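May
By Emília Čierny

Where does glass come from?

Look for glass in your home. You will find it in the windows, in the kitchen and maybe on your nose, if you wear glasses. It is hard and smooth, and often light can go through it. But it begins its life as something you know very well from the beach – sand.

Of course, if you put sand in your kitchen oven, nothing will happen. Sand needs much more heat than that. In a glass factory there is a very big oven, which is called a furnace. The workers add two helpers to the sand. The first is soda ash, a white powder that makes the sand melt more easily. The second is limestone, a kind of rock. It makes the glass strong, so that water does not harm it. 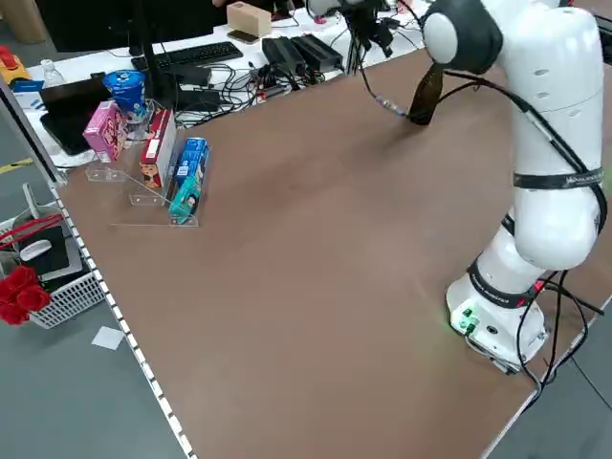
Why can we see through glass, but not through a pile of sand?

In a pile of sand there are many small grains, and the light bounces from one grain to the other in all directions. When the sand is melted into glass, the grains are gone. The light can travel straight through to your eye.

When the mixture is melted, it glows orange and moves slowly, like honey. Now it can get a shape. In the old days, a worker took some on the end of a long pipe and blew into it, and the glass grew like a balloon. Some artists still work in this way. In the factory in Flasden, machines blow air into metal molds, and they make 189 bottles in one minute.

The new bottle must not cool too fast. If the outside becomes cold while the inside is still hot, the glass can crack. For this reason the bottles travel slowly through a long tunnel, where it gets cooler little by little.

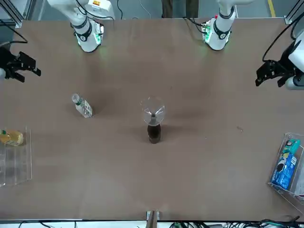 One reader wrote to us that her class collected 935 old jars and bottles in a single month, and she wanted to know if they can really become new ones. They can! Old glass is broken into small pieces and goes back into the furnace. It melts more easily than new sand, so the factory needs less fuel. Glass can be melted again and again.

But first it should be sorted by color. Glass gets its color from very small amounts of other materials. Iron makes it green, and cobalt makes it blue. Brown glass is made with iron, sulfur and carbon. It keeps out a part of the sunlight, and this is useful for drinks and medicines that are spoiled by light.
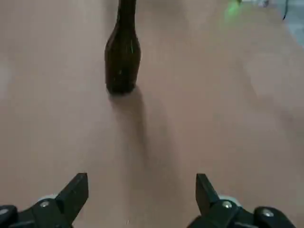

A bottle made of dark brown glass, with its shadow.

Next Saturday, ask an adult to take you to the glass bins on your street, and look at which colors they are for. Let the adult carry anything that is broken.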